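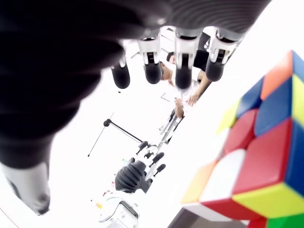
Orange, blue, red, yellow, white and green, and a fair way from sorted.

Cube corner: a good scramble and a round tray

The puzzle cube is back in favour at Clornbridge, and I couldn't be happier about it. Our April table had the lot of us leaning in, arguing over whether you start with the white side or whichever colour you happen to like best (I'm a blue person and always have been). Boris Kovačević came over from Punesgate with his notebook of practice scrambles, 154 of them in tiny handwriting, and was very generous about letting people copy them out.

If you've never had a go, the cube is a lovely thing to learn beside somebody else. You both get stuck at the same spot, usually the second layer, and then one of you sees it and the other one groans. My best time is still well over 60 seconds and I'm proud of every one of them!

The round dark tray has turned out to be a favourite too. It has a bit of a rim, so it's easy to spot on the white tabletop, and it gives you a place to set the cube down between tries.
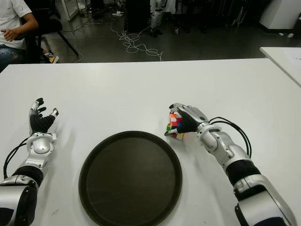 Getting past the first layer

Most of the questions this month were the same one: "I've done one side, now what?" Boris's answer is to look at the edges of that side before you go any further. A finished white face with the wrong colours running around it will only bring you grief later on.

Have a look at the centres as well. They stay put relative to each other, so the centre tile tells you what colour that face is going to be. Once that clicked for me I stopped chasing pieces all over the place

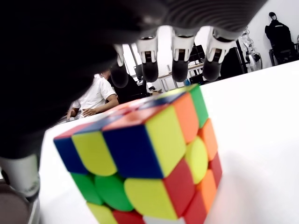 and started planning where each one had to land. Go slowly, say the moves out loud if it helps, and stop for a cuppa when you start muttering. Speed can come later — or never, if you're like me.

Next month we'll work through the last layer using page 9 of the Petek booklet, which has the clearest drawings I've found. Spare copies are on the shelf by the door. Bring your own cube if you have one, and any old puzzles you'd like to swap. 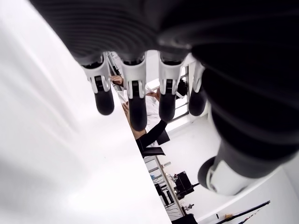
White tops, white coat: bright colours stand out well in this room.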